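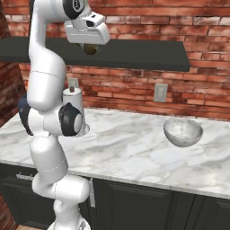 发件人：Arnel Sebastian
收件人：Vadano 遥操作邮件列表
日期：2022年7月9日
主题：Re: 厨房场景遥操作示教，夹爪信号与筛选规则

Dexter，你好，

回复夹在引文之间。

Dexter Macaraeg 写道：
> 我在用 Wala 分支回放四月那批仿真厨房的遥操作数据，任务是把台面上的小物体抓起来放进金属碗。
> 共 756 条轨迹，其中一部分在回放时物体提前脱落，位置大多在手臂抬到最高点之后、往碗的方向平移的那一段。
> 原始录制里同一条轨迹是成功的。

先确认回放的是关节位置还是末端增量。四月那批录制时，操作端发的是末端增量，控制器在本地做逆解，落盘的 action 字段存的是增量，state 字段存的是关节角。如果回放时直接积分 action，误差会在长距离平移段累积，手腕姿态偏几度，球形物体就可能从指间滑出去。方块类物体对此不敏感，所以只看方块的话测不出来。

建议先用 state 字段做一遍位置回放，脱落现象若消失，问题就在积分上。

> 夹爪开合在数据里是连续值，但看起来只有两个状态，中间值很少。这是手柄的限制吗？

是手柄端的阈值处理。扳机行程超过一半即发闭合指令，否则发张开指令，中间值来自低通滤波的过渡段。训练时可以二值化，但请以指令时刻为准，不要以夹爪实际宽度为准。夹住物体后宽度停在物体直径上，小球和大物体的读数差别很大，用固定宽度阈值会把大物体的闭合段判成张开。

> 筛选失败轨迹的标准是什么？Maribeth 的脚本和文档里写的不一致。

以脚本为准，文档还没改。目前的规则：

1. 物体中心在碗口平面以下，且夹爪已张开，持续 2 秒，记为成功。
2. 过程中碗的位移超过阈值，单独打标，不剔除。
3. 操作员中途松开使能键再按下的，保留，但切成两段，第二段不作为独立示教使用。
4. 手臂与台面或后方罐子发生接触的，记录接触步数，由使用者自行决定去留。

第 4 条解释一下。罐子靠后墙放，操作员从侧面视角控制时对深度判断不准，肘部和前臂容易扫过去。Princess Tagle 统计过，新操作员前 100 条里这类接触明显偏多，熟练以后减少，但没有归零。她的看法是不要全部剔除，否则留下来的轨迹集中在少数几种绕行路径上。我同意，不过做模仿学习的基线时我会先用无接触子集跑一遍作对照。

> 另外，有没有办法在仿真里直接拖动手臂示教，不走手柄？

有。Espiritu 模块里有一个主从模式，实体从臂换成仿真臂，主臂由人手拖动，关节一一映射。优点是肘部姿态由人决定，逆解不再挑解，上面说的扫罐子问题会轻一些。缺点有两个：主臂没有力反馈，抓取瞬间操作员只能看屏幕；主臂与仿真臂的零位必须每次开机校准，漏掉这一步，录出来的整批数据会带固定偏置，事后很难发现。

校准命令在启动脚本的末尾，默认是注释掉的，使用前请打开。

Mundeo 服务器上目前可用的合并集是 2,701 条，包含手柄和主从两种来源，元数据里 source 字段可以区分。两种来源的速度分布不同，主从模式平移段更快，末端停顿更短。混合训练前请先按时间重采样，或者至少把 source 作为条件输入。Amrit Bergeron 试过直接混合，策略在碗上方会犹豫，悬停后再松开，松开的时机也不稳定。

还有一处需要你那边确认：回放时物理步长是否与录制一致。录制用的步长写在每个文件头里，Wala 分支会忽略这个字段，使用自己的默认值。如果两者不同，接触参数的表现也会变，位置回放同样可能掉物体，这时前面的排查结论就不成立。请先改这一项，再做位置回放。

麻烦把脱落轨迹的编号发到列表里，附上随机种子和分支的提交号，我在本地重放。

Arnel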